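Search this site Search for: Go

Seasonal staff housing and work areas: pre-arrival inspection
Property: Trindosness Resort, staff lodge and main kitchen
Labor contractor: Flelik
Inspected by: Christos Papadakis
Month: March

Marks used: OK / NOT OK / NOT SHOWN (I was told it exists and did not see it)

PART A. STAFF LODGE

A1. Smoke alarms in every sleeping room: NOT OK
Alarms are on the ceilings. The one in the end room did nothing when I pressed the button. The manager said it "sometimes takes a minute." I gave it a minute.

A2. Two ways out from the upper floor: OK, barely
The outside stair is sound. The door to it sticks and needs a shoulder. Plane it down before anyone moves in.

A3. Beds match the number of workers on the contract: NOT SHOWN
Flelik's paperwork says 10 workers in this building. The manager gave me a different figure on the phone and would not repeat it in person. I want the signed room list.

A4. Hot water at all showers: NOT OK
3 showers, one of them lukewarm after a long run. The same comment is on last season's sheet, with "fixed" written next to it.

A5. Rent deduction posted where workers can read it: NOT OK
The notice says $400 a month. It does not say whether that is per room or per person, and the pay office could not tell me either. It is in English only.

PART B. MAIN KITCHEN

B1. Floor mats and drains: OK
Drains clear. The mats curl at the corners by the dish area.

B2. Knife storage and cut gloves: NOT OK
Rack is fine. Gloves come in one size, large. I don't believe the claim that "everyone likes them."

B3. Scales and small electrical items: see comment 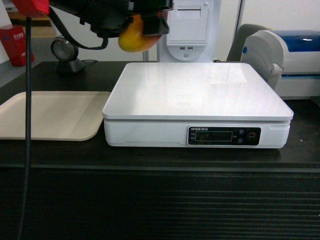
Item B3. Mango and white digital scale.

Comment: Cord and plug checks are supposed to be logged for each small appliance. The log I was handed had the same initials, in the same pen, on every line. Redo it with the person who does the checks present.

B4. First aid kit stocked: OK
Burn dressings in date. Eye wash in date.

B5. Chemical labels and training: NOT SHOWN
Dish chemicals come from Kulleo and the drums are labeled. Training records are said to be "at head office."

PART C. PAPERWORK

C1. Job order matches the work being done: NOT OK
The order lists kitchen helpers. The draft rota has four of them cleaning guest rooms in the Rallis wing. Somebody needs to explain that to me in writing.

C2. Passports held by workers themselves: NOT SHOWN
I was assured the office safe is "only for people who ask." Show me the signed requests.

C3. Complaint phone number posted: NOT OK
Posted in the lodge hallway. I called it and got the resort's front desk.

Result: not ready for arrivals. A1, A4 and C3 must be fixed before I come back. I will press the alarm button myself.

C. Papadakis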